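Robots in Shared Spaces, Session 3
Notes to go with the talk, 2018-04-16
Mali James

Welcome back, everyone. I promised last time that we would spend a session on something that went wrong, and I have picked the Kakov hand fault, partly because I was there for it and partly because it was such an ordinary sort of failure.

The story is short. The hand had been told to hold a grip and wait. After 43 minutes the thumb let go, with no error on the screen and no warning tone, and a part dropped to the floor next to a student's foot. She was fine, thank goodness, but she had stepped over the floor tape to read a label - something I have done myself more often than I like to admit.

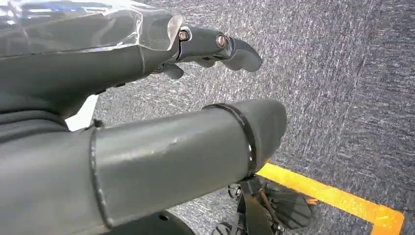
We spent most of an afternoon blaming the software. Then Drumer, who built the controller, asked us to log the motor current, and there it was: the thumb motor had been getting hotter the whole time, until its own protection cut the power. The controller kept reporting the last good grip value for nearly 20 seconds afterward. So please hang on to these two points, as they will come up again in October:

A motor that protects itself does not protect you. When it shuts off, whatever it was holding is free to fall.

A reading on a screen has an age. Ask how old it is before you trust it.

The repair itself was dull, I'm afraid. We set a limit on how long the hand may hold, and the controller now raises a fault when a reading goes stale. We also agreed that you press the stop and wait for the arm to settle before you cross the tape, even for a second, even for a label.

For next time, read the De Bruijn chapter on thermal limits (24 pages, but the diagrams go quickly) and write me half a page on where else a stale reading could fool somebody. The Flesov gripper would be a good place to start looking.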